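Besson Opens Its Summer Shoe Line With the Tullach Sandal

February 22, 2023 – Besson is thrilled to share the first look at its summer shoe line, led by the Tullach, a strappy heeled sandal that took designer Solène Bouvier 20 months to get right. It comes in apricot suede, bottle green satin and a soft metallic pewter, and it goes on sale in July.

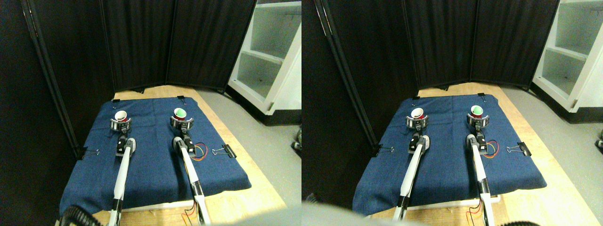

Two white robot arms over a blue cloth, each holding a small cup.

Bouvier drew the first Tullach after finding an old pair of dance shoes at a street market in Idard. She loved the way the ankle strap crossed twice at the back, and she kept that detail through every version that followed – even when the heel changed height and the toe went from pointed to almond.

"I wanted a party shoe you can still walk home in," said Bouvier. "The strap does so much of the work, and it looks wonderful from behind!"

The line also includes the Pramow, a flat slide with a wide knotted band, and a matching clutch in the same three colors.

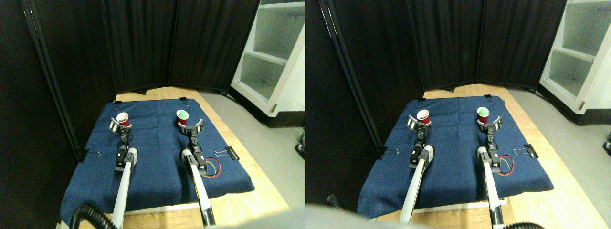
Adhiambo Muriithi, who runs the Besson store in Idard, has been wearing a sample pair of the green satin Tullach at work. "Customers stop me to ask about them," said Muriithi. "I've started a waiting list on the back of an order pad."

Besson will make around 3000 pairs of the Tullach in its first season. Sizes run from 5 to 11, with half sizes in all colors. Press samples can be requested through the Besson showroom in Idard.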